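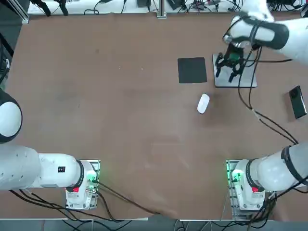 Minutes — Raju Street Residents' Association, December general meeting

3 min read

Held in the upstairs room at the Zarero Centre. Opened at 7.05 pm.

Chair: Ferhat Türkmen
Minutes: Hendrik Boersma
Apologies were received from the Sositz Lane households, who had their own meeting the same night.

1. Previous minutes

The minutes of the last meeting were accepted with one correction. Under "Drainage", the blocked pit is on the north side of Waken Reserve, near the tennis court gate. It had been recorded as the south side. Moved F. Türkmen, carried.

2. Money

Opening balance was $3,102. Spending since then was $685 for the new noticeboard, including posts, concrete and the clear cover. The hire fee for this room has been paid to the end of the financial year. The balance is enough to cover the autumn planting without a levy, and the meeting agreed to leave membership fees as they are.

3. Waken Reserve drainage

The Chair has written to the council twice. The second letter got a reply saying the pit is on the maintenance list and will be inspected before the wet season. No time was given. Two members living on the low side of the reserve said water came up to their back fences in the last heavy rain and stayed there overnight.

There was discussion about whether members could clear the grate themselves. The general view was that leaves on top are fine to rake off, but the grate should not be lifted. The Chair will write again and attach the photos sent in by residents.

Action: F. Türkmen

4. Parking on Raju Street

The changed school pick-up arrangements have pushed cars up as far as the bend. Driveways have been blocked on several afternoons. One member asked for a two-hour limit on the odd-numbered side. Others were against this — it would catch visitors and tradespeople as well, and there is no easy way to get a permit.

A vote on the two-hour limit was lost. It was agreed to ask the school to put a reminder in its newsletter, and to ask the council to repaint the yellow line at the bend, where it has worn away. The item will come back to the next meeting.

Action: H. Boersma to contact the school

5. Street tree planting

The council nursery has offered some 100 seedlings, mostly bottlebrush and lomandra, to be collected in autumn. Planting would be along the reserve path and on any nature strip where the householder agrees. Mulch can be delivered to the car park, but someone has to be there to sign for it.

A question was raised about watering over the following summer. Last time, the plants closest to the tap did well and most of those at the far end died. Members along the path were asked to take a few plants each. A sign-up sheet went round and will be put on the noticeboard for those not present.

Action: H. Boersma to confirm numbers with the nursery

6. Noticeboard

The board is up outside the shops. Keys are held by the Chair and the Secretary. Notices should be no bigger than A4 and will be taken down after a month. Lost pets and garage sales are fine. Real estate flyers are not.

7. Other business

— The streetlight opposite the bus shelter is out again. It has been reported to the power company.
— The book swap shelf is full of old travel guides. Please take some home or put them in the recycling.
— A member asked if the start time could move to 7.30 pm in daylight saving months. To be listed for the next meeting.

Meeting closed at 8.40 pm. Tea was served afterwards.

Shares 3 · Comments 0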